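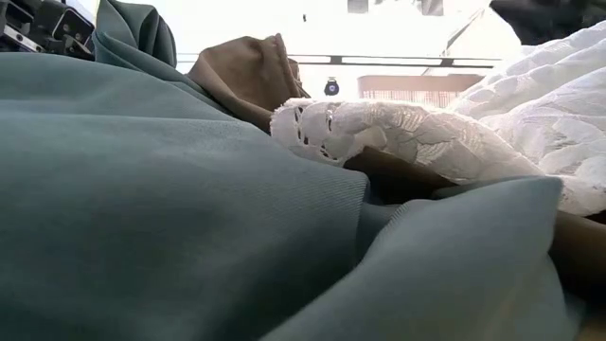 Beatriz Nogueira wrote in to ask why her new starters could see everyone's leave balances before she'd even finished setting up the managers, and could we please put the steps in the right order this time? Fair call. I've rewritten the whole section with the managers first.

4. Adding people to Hallex

I'm using a made-to-measure company called Undasport for my screens, with Mendes as its second office, so swap in your own names as you go.

Before you start, you'll want your org chart, your list of job titles and the admin code from your welcome letter. If you've lost the code, ring the help line on extension 2138 and they'll read it out to you.

4.1 Managers

1. Log in as an administrator and open People, then Structure.
2. Choose your first office from the list on the left. Mine's Undasport.
3. Click Add Manager and fill in the name, title and start date. There are 16 boxes on this page (I know!) but only the ones with a star have to be filled in.
4. Set Visibility to Own Team. It comes set to Whole Organisation, and that's what caught Beatriz out.
5. Save, and do the same for your other managers before you touch anybody else.

Note: Someone who manages two offices still gets one record. Add the second office under Also Covers – don't make a duplicate, or their leave will be counted twice and you'll be untangling it at the end of January like I was.

4.2 Everybody else

6. Go back to People and click Import.
7. Pick your spreadsheet. The column headings need to match the sample file, capitals and all.
8. Check the preview. Rows in red have no manager attached, so fix those in the spreadsheet and bring it in again.
9. Click Finish and leave the page open for 10 minutes while it works through the list.
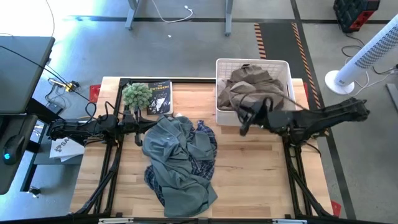 Caution: Finish also sends the welcome emails. If you'd like to hold them back until you've had a chance to tell people in person, untick Notify Now before step 9. There's no way to recall them afterwards.

4.3 Linking to Flondiren

If you run your pay through Flondiren, switch the link on last. Go to Settings, Payroll, Connect, and paste in the key from your Flondiren account page. I do mine after 11 at night, when no one else is logged in and the first sync isn't fighting anyone for the records.

Changes to job titles go across the same night. Changes to bank details don't, and you'll need to key those into Flondiren yourself.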